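Kapitel 7
Handgeführte Greifer: Regeln für Arbeitsplatz, Aufnahme und Protokoll

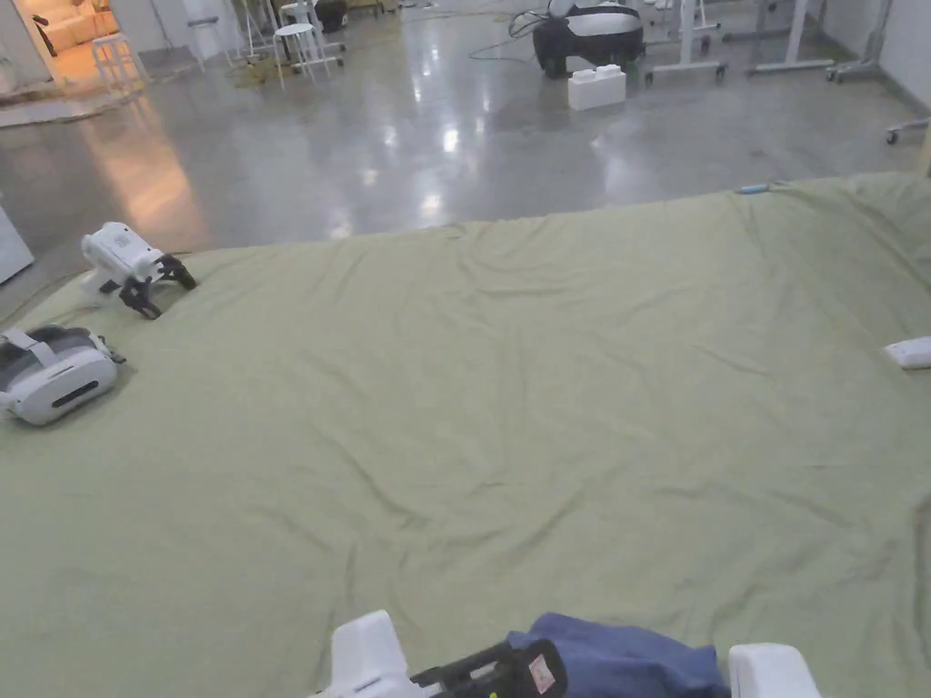
7.1 Worum es in diesem Kapitel geht

In Kapitel 6 wurden Greifer behandelt, die fest am Flansch eines Roboterarms sitzen. Wird derselbe Greifer von einer Person in der Hand geführt, gelten andere Regeln. Der Arm fällt als Gefahrenquelle weg, dafür hängt die Qualität der Bewegung vollständig von der Person ab, die den Greifer hält. Ein Fehler zeigt sich dann oft erst Wochen später, wenn die aufgezeichneten Bewegungen für das Anlernen einer Steuerung verwendet werden.

Das Kapitel beschränkt sich auf textile Werkstücke: Tücher, Bezüge, Kleidungsstücke. Ein Tuch hat keine feste Form, und die Backen fassen fast immer mehrere Lagen zugleich. Was bei einem Gehäuseteil eine eindeutige Greifposition wäre, ist beim Tuch ein Bereich, in dem der Griff mehr oder weniger gut sitzt. Die Regeln müssen deshalb genauer festlegen, was als gültiger Griff zählt.

Am Ende des Kapitels sollten Sie einen Arbeitsplatz nach Abschnitt 7.3 einrichten, eine Aufnahme nach Abschnitt 7.4 durchführen und ein Protokoll ausfüllen können, das auch eine unbeteiligte Person versteht.

7.2 Begriffe

Handgeführter Greifer: ein Greifwerkzeug mit Gehäuse und beweglichen Backen oder Fingern, das ohne Roboterarm benutzt wird.

Unterlage: das Material, auf dem das Werkstück liegt. Bei Textilien ist die Unterlage häufig selbst ein Stoff und kann Falten werfen.

Aufnahme: eine zusammenhängende Aufzeichnung vom ersten Anheben des Greifers bis zum Ablegen.

Fehlgriff: ein Griff, bei dem die Backen das Werkstück verfehlen, es verlieren oder die Unterlage mitfassen.

Ein Fehlgriff ist kein Grund, die Aufnahme zu löschen. Er wird gekennzeichnet und bleibt erhalten. Die Hausregel der Firma Fekix, auf die wir in diesem Buch mehrfach zurückkommen, schreibt das seit ihrer ersten Fassung vor. Im Vorläufer, dem Projekt Skellano, wurden Fehlgriffe noch verworfen, und die verbliebenen Daten enthielten kaum Korrekturbewegungen.

7.3 Der Arbeitsplatz

Die Arbeitsfläche muss eben sein und darf unter leichtem Druck nicht nachgeben. Eine Stoffunterlage ist zulässig, wenn ihre Farbe sich deutlich von der des Werkstücks unterscheidet. Ein dunkelblaues Tuch auf blassgrünem Stoff erfüllt diese Bedingung. Ein weißes Tuch auf einer weißen Decke erfüllt sie nicht, auch wenn die Person selbst beides gut unterscheiden kann.

Leichte Falten in der Unterlage sind erlaubt. Sie dürfen aber nicht so hoch stehen, dass die Backen beim Zugreifen hineinfassen. Umgeschlagene oder aufgeworfene Ränder liegen außerhalb des Greifbereichs. Vor jeder Serie wird die Unterlage mit der flachen Hand glatt gestrichen, innerhalb einer Serie nicht mehr.

Nicht benutzte Geräte werden am Rand der Fläche abgelegt oder ganz entfernt. Für einen zweiten Greifer gilt: Finger von der Person weg, Gehäuse vollständig auf der Fläche. VR-Headsets liegen so, dass das Kopfband nicht in den Greifbereich reicht. Stifte gehören zum Protokoll und sollten mit ihm zusammen aufbewahrt werden - auf der Unterlage werden sie leicht mitgegriffen.

Um die Arbeitsfläche herum bleibt der Stehplatz frei. Kabel auf dem Boden sind außerhalb der Laufwege zu führen. Rollbare Tische und Wagen werden vor der Aufnahme festgestellt. Glatte Böden können Deckenlicht spiegeln, und das ist bei der Wahl des Standorts zu berücksichtigen. Licht aus Nebenräumen wird während einer Serie nicht ein- oder ausgeschaltet.

7.4 Ablauf einer Aufnahme

Eine Serie umfasst 15 Aufnahmen mit demselben Werkstück. Zwischen zwei Serien liegt eine Pause, in der die Person den Greifer aus der Hand legt. Die Reihenfolge ist immer gleich:

1. Backen auf Fremdkörper und Fasern prüfen.
2. Greifer öffnen und schließen, ohne Werkstück.
3. Werkstück in die Ausgangslage bringen.
4. Aufzeichnung starten, zwei Sekunden stillhalten.
5. Aufgabe ausführen, ohne mit der freien Hand einzugreifen.
6. Greifer ablegen, Aufzeichnung beenden.
7. Ergebnis sofort eintragen.

Zu Schritt 5: Der Stoff darf zwischen den Backen zusammengeschoben sein und über das Gehäuse hängen. Verdeckt er die Backen vollständig, wird das im Protokoll vermerkt. Ruckartiges Nachfassen ist zu vermeiden. Rutscht das Tuch, wird es abgelegt und neu gegriffen, und die Aufzeichnung läuft dabei weiter.

7.5 Das Protokoll

Das Protokoll nennt Werkstück, Unterlage, Greifer, Person, Serie und Ergebnis. Freitext ist erlaubt, ersetzt aber keines der Felder. Beim Datensatz Tulent fehlte in 400 Aufnahmen die Angabe der Unterlage, und sie ließ sich nachträglich nicht mehr sicher zuordnen. Diese Aufnahmen konnten nur noch für Vorversuche genutzt werden.

Das Formblatt im Anhang entspricht der Fassung vom 24. November 2019. Das Feld »Ausgangslage« ist darin neu und wird im folgenden Abschnitt anhand der Serie Bevan Zeile für Zeile ausgefüllt.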